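January, glue and finish notes, batch 4

Hide glue from the new bag (Prondska) soaked overnight and warmed this morning. Held it at 60 on the old pot, checked with the probe every time I walked past. Strings well off the brush, less smell than the last lot. Saqib thinks it wants a touch more water. Left it as it is for now so we have something to compare.

Test joints: 9 in beech, end grain sized first, clamped and left by the stove. Afroza will break them when she is back and write the results under this entry. Please don't move them to the cold room.

Mitres on the pine are still opening at the inside corner. I think it's the timber. The boards came from the Bajwa stack and had only been indoors for a fortnight. Moisture meter is flat, so no readings. 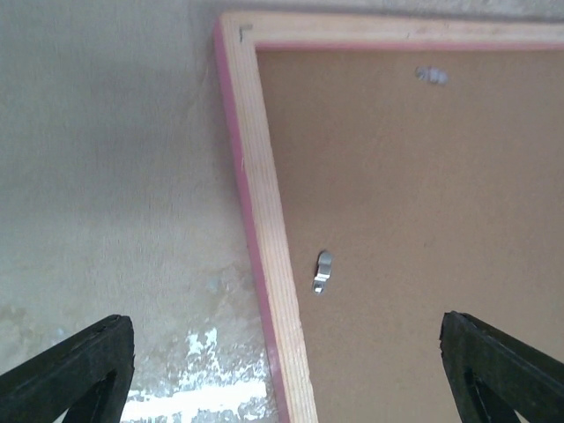 Back of a wooden frame.

Shellac. Karim mixed 300 ml from the pale flakes, strained twice through the fine cloth. First coat went on streaky near the window end, second was better. Leave 40 minutes between coats, more if the door has been open. I tried rubbing down after the second coat with the grey pad and went through at one edge, so wait until the third.

The Vusard wax is too soft on its own. Solomiia suggests melting in a little carnauba. She has some at home and will bring it.
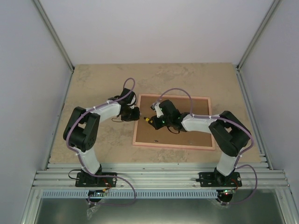
Shallow wooden tray on the board, small metal parts in it.

Stain samples on offcuts, numbered in pencil on the underside. Number 2 is far too red. Number 5 is close to the old cabinet but dries dull. Aqeel wants to see them in daylight before we pick.

To do: battery for the meter. Ask Driltano if they still sell the narrow brushes. Wash the glue pot properly, there's a ring of old stuff under the rim. Relabel the meths, the writing has come off again.

Glue off at half four, lid on, rest of the batch in the fridge.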